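Duván Bedoya
2022-06-13

Short thread on the Karham offseason, for anyone who missed the weekend news.

The club has let 3 players go and says it wants to sign 2 before the transfer window closes in August. Both would be forwards. The coach has asked for one with speed and one who can win headers.
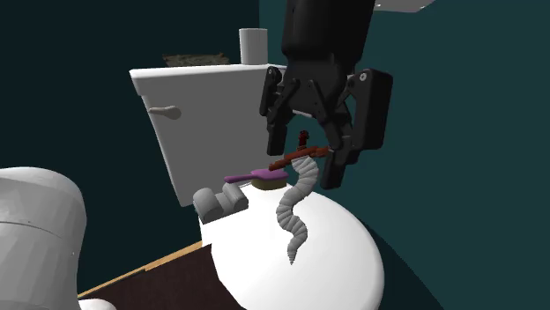
The first name on the list is a winger from Prirnero. The clubs have talked, but the fee is a problem. Prirnero wants all of it up front and Karham wants to pay in parts.

The second is a striker at Wesance. He scored 13 goals last season and has a year left on his deal. I think this one gets done first.

Midfield stays the same for now. Sánchez signed a new contract last month and will be captain again.

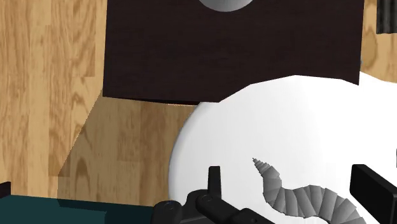

Will the home opener be at the old ground?
The plan is to play it there, with the east stand closed. That takes 2,000 seats out of use until the new roof is on.

Season ticket holders in that stand will be moved to the north end. The club says letters are going out this week — check your address on the website if you moved recently.

Preseason starts with a home friendly against Wesance, so we may get a look at the striker either way. 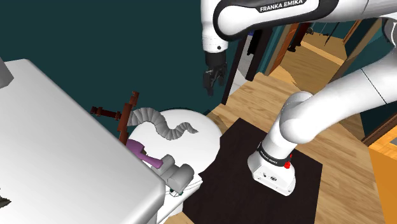
Brayan Nina: They need a left back more than a second forward. We gave up too many goals on that side last year.

Fair point. The backup left back was one of the players they let go, and I haven't heard of anyone coming in. I'll post again when the friendly has a kickoff time.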